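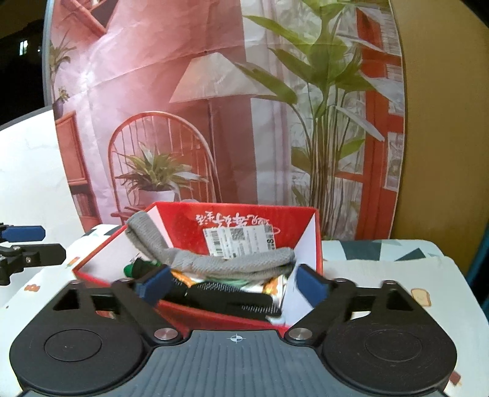 Budgeting for a Pair of Hand-Held Grippers: Workshop Tips

Last updated 2025-02-01

These tips cover a small bench where people pick and pack soft goods with hand-held grippers so the motions can be recorded and later used on an arm. They assume two operators' worth of equipment and one table. Prices are from our own purchase at the Clernbridge workshop.

Set the ceiling before asking for quotes

Our ceiling was $2,000 for the first round. The main quote, from Griritz, came to $1,382 for 2 grippers with pads fitted. Mounts, spare pads, cables and storage came to $246 from Serero. The remainder stayed unspent until April, when we knew what wore out.

Ask for freight as a separate line. A quote that folds freight into the unit price is hard to compare, and it hides the cost of sending one unit back.

Buy the pair together

Two grippers from the same batch share pads, pins and screws. A second unit bought later may have a revised linkage, and then you are stocking two sets of spares. If the budget only covers one unit, get the part numbers in writing and ask how long they will be supported.

Check the opening against your real items

Catalog figures give the maximum opening between pads. Useful opening is smaller, since the pads need clearance on both sides before they close. Measure the fattest thing you intend to lift, in the state you will lift it. A knitted item rolled up is far thicker than the same item folded flat, and it compresses under the pads. Take a rolled textile to the demonstration. A foam block will tell you very little.

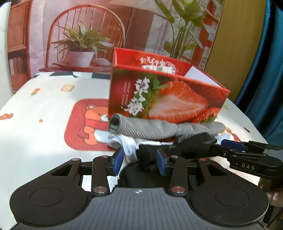

Rolled textiles in front of an open strawberry box, with a gripper coming in from the side.

Plan the table for two sets of hands

Lay out the table with tape before ordering it. One person working from the front and one reaching in from the side need more depth than the box suggests. Leave room for the housings as well as the fingers; the widest part of the tool sits well behind the pads.

Cables should leave the table on the operator's side. Budget for clips and a strain relief at each connector. These are cheap and are often missing from the kit.

Containers and table coverings

Use ordinary cartons. A used fruit box costs nothing and has the stiff rim and uneven flaps that real packing work involves. Keep several sizes — a deep box limits the angle at which the fingers can enter, and that limit should be found before the gripper is chosen.

A printed tablecloth and a printed backdrop are an inexpensive way to vary the surroundings. Buy matte where possible. Glossy material throws glare under a bright lamp, and creases make it worse. Hang the backdrop a day early or iron it on low from the reverse.

Spares worth holding

One full set of finger pads per gripper.
Pivot pins and the small linkage screws, bagged by size.
One spare cable of each type.
A driver that fits the linkage screws, kept at the bench.

Skip spare housings. Scuffs on a housing do not affect the grip, and Tamihana quoted us more for a pair of shells than for a full set of pads.

Leave time in the plan

Allow a week between delivery and first use. Check that both fingers close evenly, that the pads meet square, and that the target mark on the body is clean. Record the serial numbers on the purchase sheet along with the warranty end date.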